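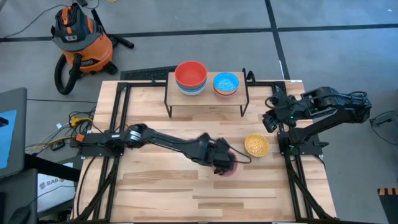

two stacks on the riser, yellow one still on the table

Search this forum Go Advanced search

Nesting bowls: plain with plain, or just by size?

halima_c
Okay, settle something for me. I'm putting a little wooden shelf with black legs on the butcher block, same idea as in the pics, and I want all my bowls up there so I get the counter back. I've got solid colors and patterned ones. My sister says stack by size and stop fussing. I say two stacks, solids on the left, patterns on the right, because I like looking at them!

Trefor N
Size, every time. I had a Fomby set I kept in "pretty" order and the small ones jammed inside the big ones. Took me 17 minutes and a pan of warm water to get two of them apart.

seoah_ma
Disagree with Trefor, you can do both. Sort by pattern first and then by size inside each stack. Mine goes big cream one on the bottom, then teal, then green, with red on top, and it looks great from across the room.

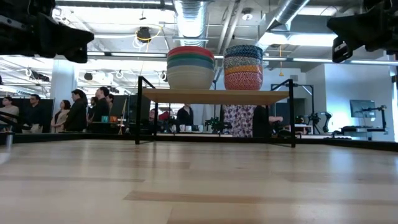 The patterned pile I keep a bit slimmer so it doesn't lean. Navy with the white dots goes on top because that's my cereal bowl and I grab it every single morning (yes, even Sunday).

Trefor N
Fine, but what happens when you want the cream one? You lift off the whole pile. Every time. No thanks.

seoah_ma
It's three bowls, Trefor.

Ea L.
Has anyone asked how tall the shelf is? I bought one from Triltmont and with 5 bowls on it I couldn't open the cabinet door above. Measure first. Also I never stack straight from the drying rack, I spread everything out on the table and then pick.

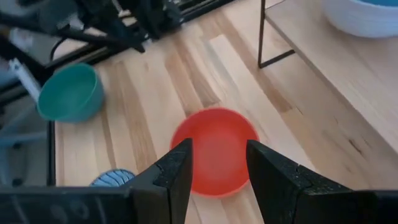 Red and teal are always the ones I go back and forth on, they're so close in size that either could go on top. I usually put the red one up because it's cheerful.

halima_c
Oh that's a good point about the cabinet, I have open wall there so I'm safe. Going with seoah's way. Sorry Trefor!

Trefor N
Don't come crying when they jam.

gergely_l
Put a square of paper towel between the tight ones. Anyone know if Vellaswood still sells the shelf in the longer size?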